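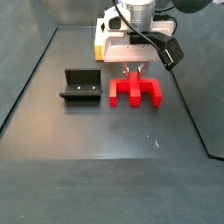
Home Posts Notes Archive Contact

Planning is the easy part, they said

I have now spent most of February trying to believe in Seleck, and I am about halfway there.

For anyone who hasn't run into it, Seleck is a task planner. You give it the parts and the finished assembly, it works out an order, picks grasps, and hands a list of motions to whatever controller you run underneath. We run Trevia, which is old and ugly and has never surprised me. The pitch for Seleck is that you stop writing sequences by hand. I have heard that pitch before, with other names on the slides.

My first complaint is the demo numbers. The project page talks about success over 1,000 planned assemblies. Planned! In simulation every part sits exactly where the model says it does, and contact is something that happens to other people. I wanted to know what the plan looks like when the pose estimate is 3 millimeters out, so I fed it offsets on purpose and logged what came back.

Out of 32 runs on interlocking blocks, 13 ended with the planner reporting success and the pieces not seated. The planner never checks. It sends the last motion, Trevia says the motion finished, and Seleck writes "done" in the log. A finished motion tells you where the arm went. It says very little about where the purple cross piece went, and that piece has to come down over two long blocks and line up with a slot in the base.

The ordering, I will admit, was good. It put the green and blue blocks ahead of the cross every time, and it found that from geometry alone. I would have written the same order myself — in ten minutes, on paper.

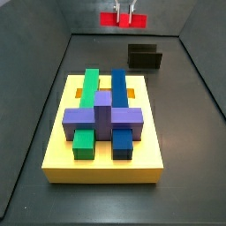 What I changed

I put a check between steps. After each release, the Zwahlen pose tracker gets another look, and the step only counts if the part is within tolerance of its target. If it isn't, Seleck has to replan from the measured state. This was maybe a day of work, most of it spent on frame conventions, where the two tools disagree about which way is up for a gripper.

It's slower. It also stops and complains, and I'd much rather read a complaint on Tuesday morning than a cheerful log.

Still open: the tracker gets vague when one part hides another, so the check is weakest on exactly the steps I care about. Grulamix claims to handle that by fusing force data. I've downloaded it and haven't opened it yet.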